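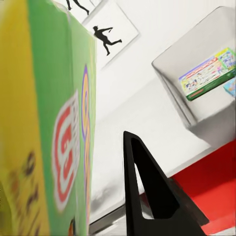

Pollow two-finger gripper kit, with Zaki room file

Equipment page, Brakness shared workshop
Page last changed 14 July 2020
Looked after by Ramiro Gallardo

What it is

A pair of black fingers, a servo, a mounting plate and a bag of screws, sold by Pollow as a kit you put together at home. The fingers are tall and narrow with a triangular cutout through the middle. We have one built kit on the shelf and a second in its bag. The kit also comes with a room file for the Zaki simulator, so you can drive a pair of arms around a rendered room before any metal moves. The room has shelving, pictures on the wall and some board games to pick up, Monopoly among them.

What Pollow says, and what we think of it

"Assembles in an evening." It took two of us most of a weekend, and one of those evenings went on the mounting plate, whose holes don't line up with the Iltel arm it is supposed to fit. You will want a file.

"Grips everyday objects." Depends on your day. The jaws open to 52 mm. A mug by the handle is fine, and so is a paperback. A board game box goes in by its edge if the box is a thin one, but all of the weight then hangs off one corner and you find out quickly how good your wrist joint is. Ours wasn't very good.

"Simulator included." This part is true, and I'd call it the best thing in the bag. I'd still be careful with it. The fingers in Zaki hold on to a box at angles I would never try in the workshop, with the whole thing tipped over and the far end sticking out into the room.
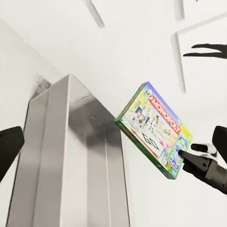
My guess is that the friction is set too high in the room file. Turn it down before you believe any of your results. I left it alone in May, spent two weeks being pleased with myself, then ran the same program on the bench and dropped a cookie tin on the floor four times in a row. The tin is still on the bench if anyone wants to see the dents.

The other thing to watch is how close the arm passes to the furniture. A slow pass beside a column costs you nothing on screen. At the bench there are cables, a sleeve, somebody's coffee. Leave more room than Zaki thinks you need.

Details

Jaw opening: 52 mm
Weight, built, without cable: 358 g
Mounting screws: M4, four of them (Pollow packs three, check your bag)
Colour: black
Price when we bought ours: $190, plus shipping
Fits: Iltel arm, after filing

The printed manual gives a different screw size on the last page. Ignore it.

Using the workshop's kit

Book it on the sheet by the door. Sign out the power supply as well, it lives in a different drawer and people forget. You can take the unopened kit home for a fortnight if you've built something with servos before. If you haven't, come and build it at the big table and ask whoever is around.

Don't glue the finger pads. They are meant to come off, and the last person who glued them spent a long time with a scraper.

The room file is on the workshop computer in the Zaki folder. There are two copies. Use the one with the lower friction value, and please don't save over it.

Should you buy one?

I wouldn't, not at full price. If you already own the Iltel arm and don't mind filing a plate, it's an acceptable gripper with a simulator file that will teach you a fair bit. If you're starting from nothing, borrow ours first and see if you're still interested after the screws. Pollow has promised a new plate. I asked when, and was told it is being looked at.

Questions about bookings or missing parts go to Ramiro. If you have one of the missing M4 screws, it goes in the jar beside the vice.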